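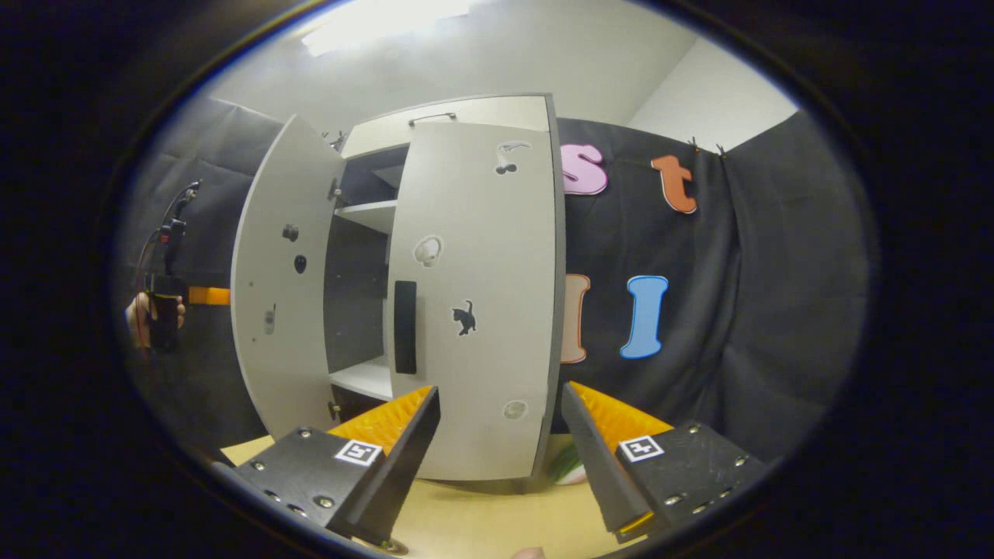 Cabinet station, both doors open, before the afternoon run.

Home | Diary | Workshop notes | Contact

15 September 2021

Spent most of the day on the left gripper. Eldana had left a note on the bench saying it was closing unevenly, one finger getting there before the other, and she was right. I took both fingers off, cleaned the slides and put them back with new screws. The old ones had gone soft in the head and I rounded one getting it out, so that cost me half an hour with the extractor.

The pads are still good. I wiped the ridges with a damp cloth and left the glue alone. Last April I pulled a pad off to look at it and had to order a new pair from Tefera, so I don't do that any more.

The log says this one has done 3000 closes since its last service. The book says to grease at 2000. Wrote the new figure on the lid of the case and in the log, and asked Karim to check it at the end of each week.

The tags on the fingers needed a clean too. Grease gets on them and then the tracking jumps. Dry cloth only - the spirit lifts the print.

After lunch we tried it on the cabinet. The right door is the awkward one. If you pull the long handle from too low down the fingers slip off the end, so Karim moved his grip up and went slower. We did the doors over and over, then the pull handle on top. It closed evenly every time I looked. There is still a faint click when it opens, which I think is the spring, and Grorker want two weeks to send one.

Eldana rang from Watholm about four. She wants the second gripper looked at before it goes to Skisdale. I said I'd start on it tomorrow. Need more of the small screws first.

3 comments | 2 shares
Contact | Copyright 2021 | Back to top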